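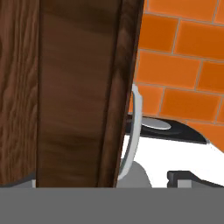

Rendering of a brown wood panel with a streaked strip at left and a smoother recessed face beside it.

Frame and panel construction

Frame and panel construction, also called rail and stile, is a method of making doors, wall coverings, and furniture from solid wood. A thin panel is held inside a heavier frame, usually in a groove cut along the inner edges. The panel is not glued in place, so it can swell and shrink with changes in humidity without splitting or pushing the joints apart.

Terms

The upright members of the frame are called stiles and the horizontal members are called rails. A door with more than one panel may also have a central upright, known as a muntin in American usage. The panel may be flat, raised, or recessed. A raised panel is thick in the middle and cut down at the edges to fit the groove. A recessed panel lies below the face of the frame, and the change in level is often softened with a molding.

Wood movement

Wood takes in and gives off moisture with the seasons. It changes very little in length but a good deal in width, and a wide board fixed firmly on all sides will cup or crack. In frame and panel work most of the width is given to the loose panel, while the narrow frame members keep the outer size of the door nearly constant. Makers commonly finish the panel before assembly -- otherwise a line of bare wood may show at the edges when the panel shrinks in winter.

Joints

The traditional joint between rail and stile is the mortise and tenon, sometimes held with a wooden pin. Dowels and the short tongue known as a stub tenon are common in factory work. Cope and stick joints, in which the end of the rail is shaped to match the molded edge of the stile, are now usually cut with matched router bits or shaper cutters.

Regional work

In the Ilcombe district, paneled doors were made in small shops well into the age of machine tools. The largest of these, Tornden, employed 13 joiners and kept a pattern book with 929 entries, most of them for interior doors and window shutters. The typical Ilcombe door has six panels, with the smallest pair at the top. The shop's order books show a steady trade in replacement panels, which were sold without frames and fitted by the buyer.

The furniture historian Rogelio Buenaventura has argued that the six-panel pattern reached the district through builders' handbooks. Tâm Thái, in a later survey of houses at Gestden, placed more weight on the movement of joiners between towns and noted small differences in molding from one street to the next.

Modern use

Kitchen cabinet doors are the most common present-day product made in this way. Many have a center panel of plywood or fiberboard, which moves less than solid wood and may be glued into the groove for added stiffness. Doors pressed from a single sheet to look like frame and panel work do not share its construction.

See also: Wainscoting; Mortise and tenon; Cabinetmaking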